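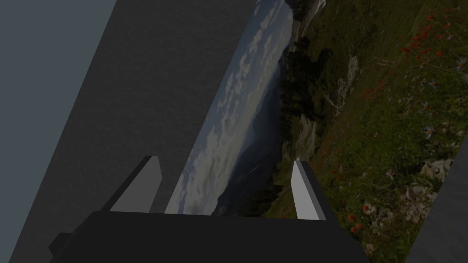

Leltadstead Equal Pay Group: minutes of the meeting, 9 Oct 2022

I'm writing these up from my own scribbles, so if I got you wrong, shout and I'll fix it before the next one. We started late (the bus again) and skipped the minutes from last time, which we'll approve together with these.

The petition. We're at 493 signatures on paper and 137 online, and I'm so happy with that! The paper ones came mostly from the Saturday market in Skunach, where the women from the cannery stood in line to sign. The online form still drops people on the second page. I said I'd write to Juvo, who host it, and ask for a fix before we share the link again.

The pay figures. The town sent 307 pages in answer to our records request, and a good part of it is parking. We split the stack between us and agreed to mark anything that shows job title and hourly rate side by side. The cleaning and school kitchen jobs come first, and road crew grades go next to them for comparison. 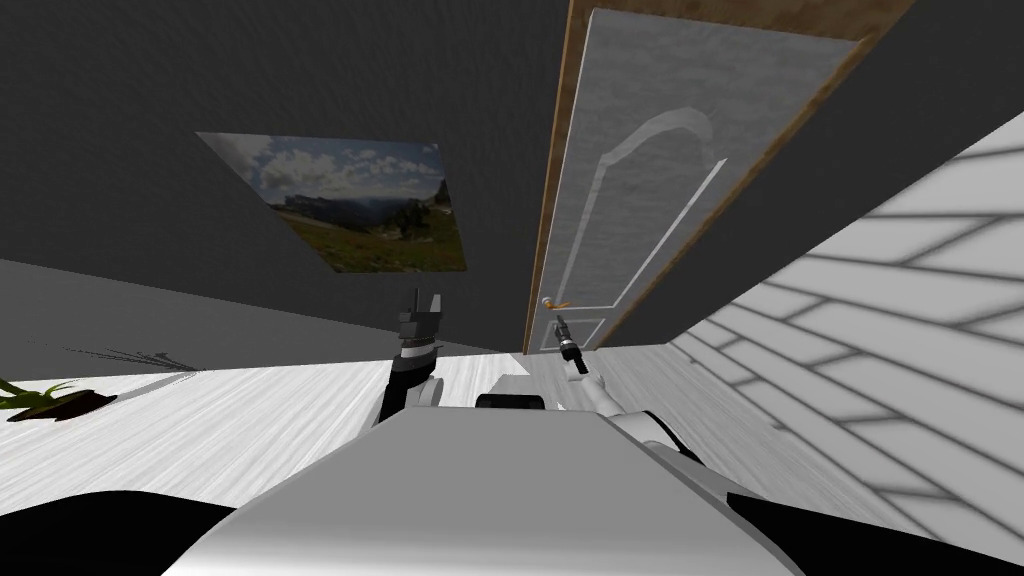
M. Chin

The march. We went back and forth on this one for ages. Half the room wanted to walk before winter, the other half wanted March so the cannery's night shift can come. March won by 2 votes. The route goes from the old ferry steps to town hall, and we still need the permit form, plus a loudspeaker that works. I also brought up the banner wording, and we got nowhere, so it's back on the list.

Child care during meetings. Agreed that we pay for a sitter out of the bake sale money. I think we should have done it last year, and I said so. 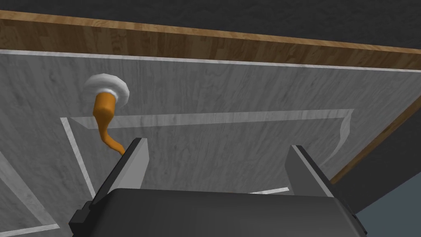

Can people who live outside Leltadstead sign the petition?
Anyone who works in town can sign, wherever they live. Write the workplace address in the second column.

Any other business. Someone left a green umbrella, and I have it. Next meeting is same place, half an hour earlier, and please bring your marked pages with you.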